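Rieger Open Day - FAQ
Updated 11/04/2018

When and where?
Rieger workshop, Cirkisside. Doors at 2, the arm runs all afternoon. Come and go as you like.

Do I need to book?
Groups yes, everyone else no. Room is small so you might have to wait your turn at the table.

Cost?
Free. Parking isnt, bring coins.

Can kids come?
Yes, with a grown-up. Hands off the arm please, even when it's stopped.

What will I see?
Plikora, our sorting demo. Foam cubes with numbers and drawings on them, one arm, two fingers. It goes down over a cube, one finger each side, then picks up and moves. Nothing flashy. Ask questions while its going, staff don't mind.

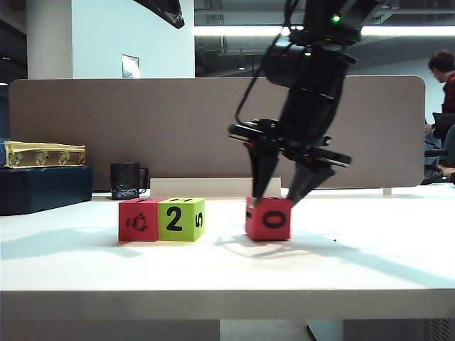
Can I have a go?
Short turns on the controls near the end of the day. Closed shoes. Put your name on the sheet at the door, first in first served.

Can't make it, is there another one?
Yes, December, at Imthorpe. Same demo, bigger room. Date to be confirmd.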